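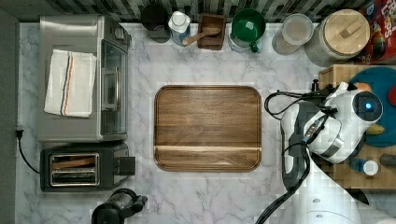

Could a kitchen counter really need a second progress report, came the reply to our first one, and would this one be shorter? Yes to the first question. We have tried on the second.

## Zurkholm shared kitchen: April report to the Tresesmont Fund

**Money.** Of the grant, $2,317 is spent. Most of that went on the drawer organizer and the stone. The rest went on hardware, including one order from Mudgway that arrived in the wrong finish and went back at our expense. Receipts are in the usual folder, apart from the one for postage, which is being looked for by the person who lost it.

**Counter.** The appliances now live at the edges and the middle is for working in. This was the main promise in our application and we are pleased to report it as kept. Dry goods stand in a row against the backsplash, in glass where we could manage it. The cereal remains in its box. A motion to decant it was raised at the April meeting and did not survive the discussion, which ran to 30 minutes.

**Hardware.** The application said "bar, dark finish, to match." It did not say to match what, and we take responsibility for that. 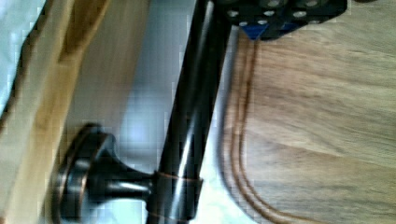 After the Mudgway return we went with dark bronze, on the grounds that it hides fingerprints and that everyone was tired. Two people still prefer brushed steel and have asked for this to be recorded. It is now recorded.

The posts are the part we would spend on again. The old bar at the Skullisau site was held on with screws and optimism, and came away in somebody's hand during the open house you kindly attended.

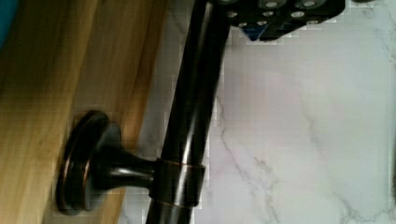
*Bar mount, dark bronze on pale wood.*

**Bread.** Bread has its own drawer. Before, it lived wherever it was last put down, and we lost up to two loaves a week to being forgotten behind things. We have no figures yet for the drawer, but people do seem to know where the bread is. Fruit goes on a plate on top of the organizer.

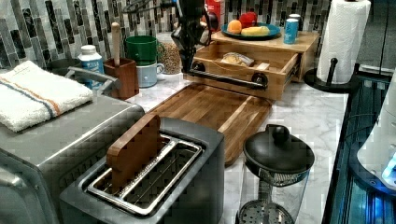
*Bread drawer open; cutting board and toaster in front.*

**Still to do**

- Labels for the canisters. Salt and sugar have been confused once, in a cake.
- A permanent spot for the cutting board, which currently goes where it likes.
- A decision on whether dish towels may be kept on top of the toaster oven. We think no. Practice says yes.

We are not asking for more money this quarter. The labels will come out of the coffee fund, and the next report will have the final costs once the postage receipt is found.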